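机器人软件实践 第六讲讲义
腕部相机下的积木装配:感知、位姿估计与插入控制

授课:Atif Durrani
实验指导:Mayu Chiba、Lucie Gauthier
先修内容:第四讲(手眼标定)、第五讲(阻抗控制)

6.1 问题设定

任务是把夹爪中的积木组件压到带凸点的底板上。输入为腕部相机的彩色图像、关节角和腕部六维力;输出为末端位姿增量,控制节点名为 stedora_ctrl。记底板坐标系为 B,末端坐标系为 E,相机坐标系为 C,被抓组件坐标系为 G。规划所需的量是 G 在 B 中的位姿:

T_BG = T_BC · T_CE · T_EG

T_CE 由手眼标定给出,T_BC 由底板检测给出,T_EG 由抓取后的在手位姿估计给出。三项误差相互独立时,协方差须先换算到同一坐标系再相加。常见错误是直接相加三个平移标准差,忽略旋转误差经力臂放大的部分。

6.2 底板检测

底板凸点呈规则网格,适合先提取圆形候选,再做格点拟合。步骤如下:

(1)在亮度通道上做局部对比度归一化,不使用全局直方图均衡。
(2)提取椭圆候选,剔除长短轴比超出阈值的结果。
(3)用随机抽样一致性拟合单应矩阵,迭代上限设为 200。
(4)以内点为初值做非线性优化,得到 T_BC。

网格具有平移对称性。视野内只有部分底板时,单应矩阵可以拟合得很好,而整体偏移一个格距。必须引入一条底板边缘或一个角点消除歧义。 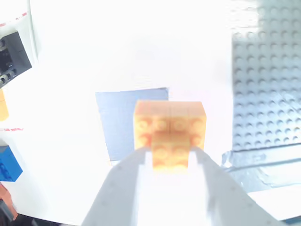
强光条件下,白色台面区域的像素值接近饱和,梯度信息丢失,步骤(2)的候选数会明显下降。处理办法有两种:降低曝光时间并接受暗部噪声,或采集 2 帧不同曝光的图像做融合。融合要求两帧之间末端静止,因此只用于接近段之前的停顿点。颜色阈值法在此不可靠,橙色积木过曝后饱和度降低,按 HSV 固定阈值分割会漏掉上表面。建议用边缘和凸点圆环作为主要特征,颜色仅作辅助。

6.3 在手位姿估计

夹取后组件可能绕两指连线转动,该自由度不受夹持几何约束。以手指内侧边缘为参考线,检测组件上沿与参考线的夹角,可得转角初值;再以凸点圆心的重投影误差做优化。手指遮挡的点不参与残差计算,遮挡掩膜由夹爪模型按当前开度渲染得到。

若被夹持的是多块积木拼成的组件,模型应使用整体几何。只用前方小块建模时,后方大块的凸点会被误配到小块上。

6.4 插入控制

接近段采用位置控制,接触后切换为导纳控制。切换条件为法向力连续数个周期超过阈值,单周期判定易受冲击噪声触发。插入段状态机:

APPROACH → CONTACT → SEARCH → PRESS → RELEASE
任一状态超时 → RETRACT

SEARCH 采用平面螺旋轨迹,最大半径应小于半个格距,否则会插入相邻格点。PRESS 结束后,以末端高度和法向力联合判断是否到位。

6.5 实验与提交

实验数据集 Amissah 含 3,601 段轨迹记录,按课程仓库中的划分文件读取,不得自行随机划分。

实验一:实现 6.2 节全部步骤,报告过曝区域内外的凸点召回率。
实验二:去掉底板边缘约束,统计一格偏移的出现比例。
实验三:推导 T_BG 的一阶协方差传播,并与 4,000 次蒙特卡洛采样结果比较。

代码与报告提交至课程服务器 Lorport,报告注明所用标定文件版本。标定文件问题联系 Lucie Gauthier,力传感器零漂问题联系 Mayu Chiba。

讲义修订:8/18/24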